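Setting the Table, Clearing the Table: a Small Study of Shared Surfaces
Goscombe Design Studies, second-year project report
Submitted November 2, 2023

1. Background

Our group was given the Ferri room at Gremau House and told to find something in it worth improving. The chairs were beyond us, so we chose the table. It is used for lunch, model making and arguments, often in that order, and the usual complaint is that there is never any room on it. We wanted to know how much of the clutter was dinnerware that had outstayed its meal.

2. Method

We ran 18 short sessions over two weeks in March. In each one, somebody set a place, ate or pretended to, and cleared up. We used the room's own plastic plates, which have survived several years of students and will probably see us out too. Each session was capped at 40 minutes, a limit we respected almost every time.

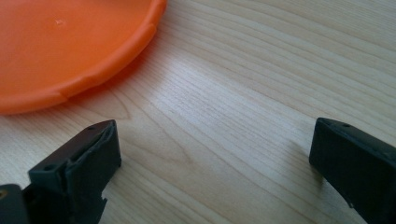 Figure 1. Orange plate on the pale wooden tabletop.

The colour turned out to matter more than we'd planned for. An orange plate on blond wood is very hard to ignore, and people put theirs away sooner than they did the clear cups, which one of us kept finding with an elbow. The wavy rim gives the fingers somewhere to go, so nobody needed two hands to carry one.

Glare was the other surprise. With the overhead light on, part of the wood goes nearly white, and crumbs on a pale patch like that are easily missed. We wiped the table in straight passes along the grain, then again across it, and still got a note from the group that had the room after us.

3. What a clear table looks like

We argued for most of a session about when a table counts as cleared. One side said no dishes. The other said no dishes, no crumbs and no bags. We settled on a working rule: a stretch of bare wood wide enough to put down a place setting without moving anything first. It's a modest standard, and we failed it twice.
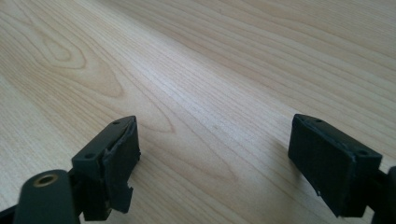 4. Recommendations

Keep the bright plates and replace the clear cups with something equally loud. Put the cloth on the table side of the sink – it currently lives behind the kettle, where it is safe from use. The Rarnamau shelf unit we priced for the corner would hold all the dinnerware, but it would also block the window, and we'd like to be allowed back.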